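3.2 型材的外观与表面状态

在小型工作台的装配中，铝型材常常被看作"没有问题"的零件。设计者选好截面和长度以后，一般不再讨论它的表面。但是我们在 Cotura 车间的工作里发现，装配人员判断一根型材的方向，主要依靠表面上的光，尺寸标注用得比较少。本节讨论这个现象，并且说明背景板的颜色为什么应该写进作业条件。

本节所用的型材都由 Granby 供货，表面为拉丝处理，没有喷漆。每根型材的长度为 244 mm，槽宽为 6 mm。来料以后，我们用干布擦拭一次，不使用溶剂，因为溶剂留下的痕迹会和拉丝纹路混在一起，后面很难区分。擦拭以后的型材放在纸盒里，盒内用纸板隔开，避免端面互相碰撞。

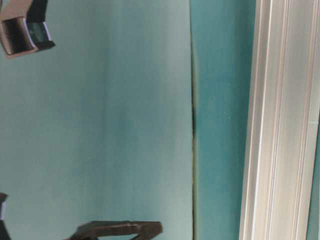 背景的选择曾经有过不同意见。Ilse Rathjen 最初建议使用白色的板，理由是白色容易清洁，而且在一般车间里容易买到。试用以后我们发现，白板和银色金属的亮度太接近，型材的边缘在强光下看不清楚。黑板的情况相反，边缘很清楚，但是暗的一侧和槽的内部几乎连在一起。后来采用的是浅青色的哑光板，板面没有文字，也没有图案，所以金属上的线条不会和背景的线条混淆。板的颜色并不完全均匀，图 1 中左侧和上部较浅，向中间略微变深，中部附近还有一处不明显的暗痕。我们认为这种程度的变化可以接受，没有更换板材。右侧的竖直接缝是一条细的深色线，观察时应当让型材离开这条线，以免把它当作型材的边缘。

照明使用 Yokoyama 的条形灯，照度设定为 1,000 lx，灯的位置在观察期间保持不变。灯与台面之间的角度对结果影响很大。角度太小的时候，拉丝纹路变得很强，轻微的划痕被它盖住；角度太大的时候，纹路几乎消失，整个表面看起来像一块平的灰色。
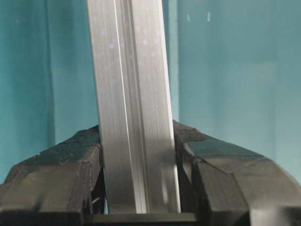 在合适的角度下，表面可以分成三个部分来描述：槽的边缘、槽的内部、以及槽两侧的平面。槽的边缘最稳定。即使型材稍微倾斜，边缘仍然会保留一条细的亮线，装配人员可以用它来确认槽的走向。槽的内部亮度变化较大，它与观察的方向有关，也与邻近物体的影子有关。因此，我们不建议只根据槽内的明暗来判断槽的深浅。

Arif Latuheru 在他的记录里把两侧的平面叫做"亮面"和"暗面"。这个叫法很方便，但是容易引起误解。亮面和暗面不是型材本身的性质，同一个面转过一个小的角度以后，可能从暗面变成亮面。在早期的作业指导书中，曾经出现过"亮面朝外"这样的句子，结果两位装配人员把型材装成了相反的方向。修改以后的指导书改用端面的标记来说明方向，亮暗只作为辅助的参考。
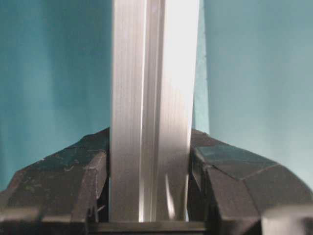
与方向有关的另外一个问题是局部的高光。高光出现的位置经常靠近型材与其他零件接触的地方，形状可能是直的，也可能是弯的。没有经验的人容易把弯的高光看成凹痕。我们采用的办法比较简单：把型材沿长度方向慢慢移动，如果亮斑不跟随金属移动，就按反光处理；如果跟随移动，就取下来用手指检查。这个办法不需要仪器，对于 10 根一批的小批量来料已经足够。

表面上的小亮点更难处理。它们可能是灰尘，也可能只是反射，单独看一次往往不能决定。我们要求在擦拭以前和擦拭以后各看一次，仍然存在的亮点才写入记录。对于装配强度来说，这些亮点没有意义，但是 Haseo 工作台的立柱是外露零件，使用者会直接看到它的正面，所以外观仍然需要控制。

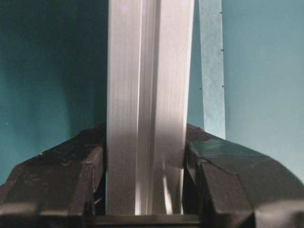
图 4 拉丝铝型材的正面：中间为凹槽，槽处较亮，两侧平面为较均匀的浅灰色，下部进入阴影。

从图 4 可以看到，型材正面的亮度沿长度方向也不相同，下部变暗，而右下方有一条明显的白色高光。如果只截取下部来评价，可能得出表面不均匀的结论。因此在后面的 3.3 节中，外观等级一律按照型材的中段来评定，两端只检查毛刺和磕碰。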